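How to sort small electrical parts into a desktop drawer cabinet

Switches, caps, brackets and odd bits of hardware soon spread across a worktop. A small cabinet with four drawers is enough for most home benches, provided each drawer has one job and you stick to it.

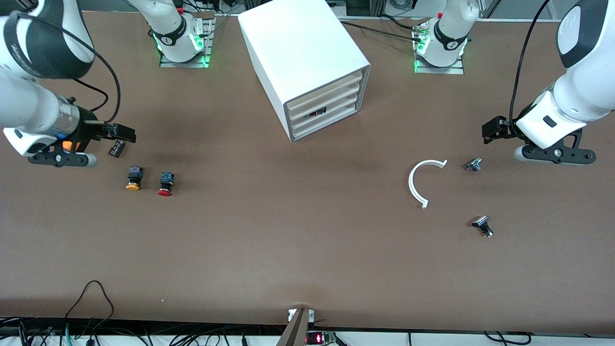 How should small parts be divided between four drawers?

Sort them by what they do, and give the top drawer to whatever you pick up most often. Size only matters when a part won't fit where it ought to go.

What you need

A cabinet with four stacked drawers
Small resealable bags
Card or thin plastic for dividers
Labels and a fine permanent pen
A soft brush
A tray with a raised edge

Step 1. Clear and clean the drawers

Take all the drawers out and tip the contents into the tray. Do one drawer at a time if you have a lot. Brush out the corners and look inside the empty cabinet as well, as small parts get pushed over the back of a full drawer and end up behind the one underneath. If a drawer has been sticking, this is often why.

Wipe the runners with a dry cloth. Don't oil them. Oil picks up dust and gets on to the contacts of anything stored inside.

Step 2. Make the first sort

Spread the parts on the table in groups. I use these four:

Switches and push buttons
Connectors, terminals and short leads
Plastic fittings, clips and covers
Screws, nuts, washers and spacers

Keep push buttons with their caps on. A yellow cap and a red cap may look interchangeable, but caps from different makers often don't fit each other's bodies. If a cap has come off, bag it with the body it belongs to.

Anything you can't name goes to one side. Leave it until the end.

Step 3. Check the switches

Press each button a few times. It should move freely and come back up by itself, unless it is a latching type, in which case it should stay down on one press and release on the next. Test the contacts with a multimeter set to continuity. Write "momentary" or "latching" on the bag. You will not remember in six months.

Throw away any with cracked bodies or loose terminals.

Step 4. Fill the drawers

Top drawer: switches and push buttons.
Second drawer: connectors and leads.
Third drawer: plastic fittings.
Bottom drawer: screws and other metal hardware.

Metal goes at the bottom to keep the cabinet steady. A light cabinet with a heavy top drawer will tip forward when you pull it open. Curved plastic pieces should lie flat with nothing on top of them, or they can lose their shape.

Leave a gap of 5 mm below the top edge of each drawer. If parts stand higher than that, they catch on the drawer above.

Step 5. Add dividers

Cut the card to the inside depth of the drawer and slot the pieces together. Two compartments are plenty for the fittings drawer. The hardware drawer in my cabinet has 6, which is as many as I can get my fingers into.

Step 6. Label the fronts

Put the label in the same place on every drawer. Use plain words such as "Switches" and leave part numbers for the bags. I had Gunetex labels left over from another job and they have stayed on well, though any label that peels off cleanly will do.

Step 7. Deal with the unknown parts

Bag them together, write the month on the bag and put it at the back of the third drawer. If you haven't opened it by the following year, it can go. Take electrical items to a recycling point and keep them out of the household bin.

Where to put the cabinet

Stand it towards the back of the table, turned slightly so the drawers open towards your working hand. Check that each drawer can come fully out without hitting anything.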